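How to Run a Robot Table at an Open Day

We opened the workshop at Hirnberg to the public in November, and I got handed the kitchen table demo. 102 people came past. So here's how I'd set one up again, while I still remember it!

1. Pick one job. Ours was picking up cups and small dishes next to a dish rack. I wanted to add drawer opening too (of course I did) and I'm glad I ran out of time.

2. Tape the floor. Keep visitors outside the arm's full reach, plus a good step more. Kids lean - a lot.

3. Put the stop button where your hand already is. Try hitting it without looking.

4. Do a slow run first. I set ours to 55 percent speed and left it there all day. People had time to ask things, and I had time to answer.

5. Show the wrist view on a big screen. The folks from Fanine suggested this and it was the best part of the day. Everybody wants to see what the gripper sees, even when it's blurry.
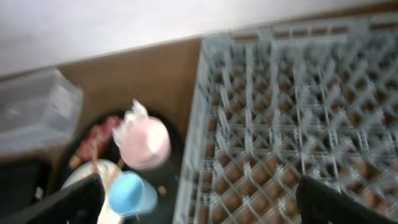
Wrist view: a pink cup and a blue cup or cap in the black bin, dish rack on the right.

6. Swap the objects now and then. Let a visitor choose the next one, but only hand it over once the arm is stopped.

7. Plan 2 people per table, one talking and one on the button. I did both for the first hour and my voice was gone by lunch.

Next one is at Ninasari, so I'll update this page after that.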